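Follent Footwear Sorting and Pairing
Progress report to Atevum
June 10, 2022
Prepared by Rocío Castaño

Work in this period covered slide sandals, the second item group in the plan agreed with Guerreiro. The group was chosen for its plain shape: one sole, one wide strap, no laces or buckles. To date 1384 sandals have been entered in the stock list, of which 122 await a matching partner.

Black slides with ribbed straps take the longest to pair. The dark sole and charcoal strap give little contrast, and left and right are told apart mainly by the outline of the toe end. Sorting is done on the butcher-block bench, whose pale and reddish-brown strips make a dark sole easier to pick out than the grey concrete floor does.

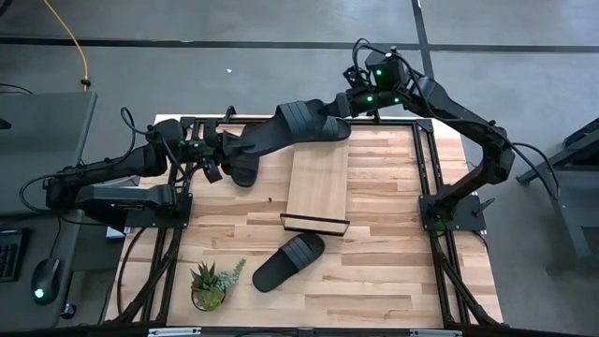
Handling by the ends of the sole has been kept as the standard method, as it leaves the strap free of pressure. Size marks are checked before pairing and again before packing. Unmatched items go back to the Farlow store with a dated tag.

Spending is within budget. The remaining cost for this group is 3000 euros, mostly for boxes and shelf labels. Delivery of the boxes has slipped, and packing of the paired stock will now finish in October. A revised timetable is attached for approval.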